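From: Sebastião Falcão
To: Akomthorpe household list
Date: 12th July
Subject: Re: small fabric shoe rack, worth it?

On the shoe rack thread, someone wrote:

> We have a narrow entry and the shoes have taken it over. I was looking
> at the Kesent rack, the one with tubes and cloth shelves. Does the
> cloth hold up? My husband thinks we should get a solid wood one and be
> done with it. Also, is it a pain to put together?

I bought a Kesent in February and it has been by our back door ever since. It's the low one with two levels. The tubes are thin aluminum and the corners are small gray connectors that you push the tubes into. Assembly took me one evening, mostly from getting a tube in the wrong place and having to pull the corner apart again. Build it on a table if you can. The floor is hard on the knees, and on carpet you can't tell if the legs are even.
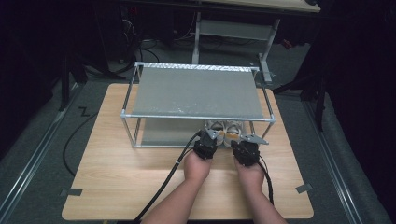 Does the cloth sag once there are shoes on it?

A little, after a few months. Ours is still fine with sneakers and flats, but winter boots pulled the top panel down in the middle, so those live on a tray now.

The sag can be fixed. Take out the long tube at the front, slide the panel off, turn it around and put it back. I've done it once. Watch the seams while you do it – if the stitching starts to go near a corner, the whole edge will follow.

As for cleaning, the panels come off and I wash them by hand with dish soap. They dry overnight over the tub. Don't put the tubes back in until the cloth is dry all the way through, seams included.

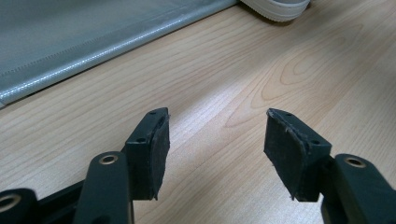 The lower level is the one that collects grit, so shake that panel out more often than the top one. I keep the kids' shoes down there and they bring in most of the yard.

On wood versus cloth, my sister has an Avitz wood rack and it is much sturdier, but it's heavy and she never moves it to sweep. I can pick ours up with one hand. In a narrow entry I would go with the light one. Measure the depth first, with your longest pair of shoes, and leave 3 inches for the door to swing past.

If anyone has a source for spare corner connectors, please post it. Pongsiri Hardware had none that fit.

Sebastião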